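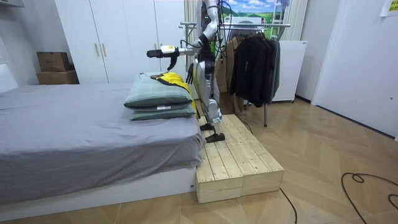
Storing potatoes and onions in a house without a cellar is my favorite subject, so thank you, Chin-lung, for giving me the excuse! We have lived with no basement for 14 years and I have tried most of the dumb ideas so you don't have to. My short answer is air first, dark second, and worry about the temperature after that. For air you want slats, and you can see the kind I mean in the two crates sitting side by side next to the bed – plain unpainted pine, parallel slats, knots and all, with the screws showing. Screws are what I'd look for when you buy (or build), as a crate that is only stapled will rack the second time you drag it full of potatoes.

On 2023-08-07, Chin-lung Siu wrote:
> Hi all, new to the Dimamstead growers list and already asking for help.
> I dug my first row of Ivus over the weekend and got a lot more than I
> planned on, plus the onions are falling over and clearly want to come out.
> We are in a one-story house on a slab. No cellar, no basement, and the
> garage gets like an oven until October. Where does everybody put this
> stuff? My mother kept hers in paper sacks under the stairs, but I don't
> have stairs. Also, can the onions and potatoes go in together? I only
> have one closet I could give up.
> Thanks, and sorry if this comes up every year.
> Chin-lung

It does come up every year and we like it that way.

Taking your last question first: no, please don't put them together. I did it our first winter here and by Christmas the potatoes had sprouts as long as my fingers and the onions had gone soft at the neck. Potatoes like it a bit damp and onions want it bone dry, so one of them is always going to be unhappy. If you only have the one closet, give it to the potatoes and hang the onions somewhere you walk past every day. Mine hang in the laundry room in old pantyhose with a knot between each one. My sister thinks it looks terrible and she's right.

Before any of it goes in the closet, though, cure the potatoes. Spread them out one layer deep on newspaper in a dark room with a fan going for 13 days or so (I write it on the calendar or I forget). Don't wash them! Just let the dirt dry and rub the worst of it off with your hand. Anything you nicked with the fork goes in the kitchen to eat this week. I'm pretty ruthless about that now, having lost half a crate one year to a single potato with a hole in it – the smell was something else.

For the closet itself, an inside wall with no water heater behind it is best. Take the carpet remnant up if there is one, or at least get the crates off it on a couple of strips of wood so air can get underneath. I fill mine only halfway and lay a piece of burlap over the top, and I leave the door open a crack at night once the evenings cool down. A cheap thermometer helps. Ours says 62 in there most of the fall, warmer than all the books tell you, and we still eat our own potatoes until February. They're getting wrinkly by then, but they mash fine.

As for Ivus, I grew it for 3 years and thought it was a lovely potato to eat and only a so-so keeper. I'd use those up by Thanksgiving and put in a row of something later next spring for the long haul. Comine has been the best keeper for me by a mile, although you have to get your order in early with the seed place over in Ho, and they were out by the time I called this year. I have a few saved and I'd be happy to pass some on if they come through the winter all right. Remind me, I'm hopeless.

Back to the onions. If the tops are falling over, stop watering today. When most of them have flopped, pull them and leave them out of the sun with the tops on until the necks feel papery when you pinch them. I use the back porch, on an old window screen across two sawhorses. It takes as long as it takes – last year it rained and rained and I ended up bringing the whole screen into the dining room, where we ate around it. What kind did you plant, by the way? If they're the big sweet ones, forget everything I said about hanging them and start making soup now, they won't keep whatever you do.

Does anybody have luck with the garage after October? I've never dared with ours on account of the mice, and I'd like to hear from someone who has.

Happy digging,
Marlys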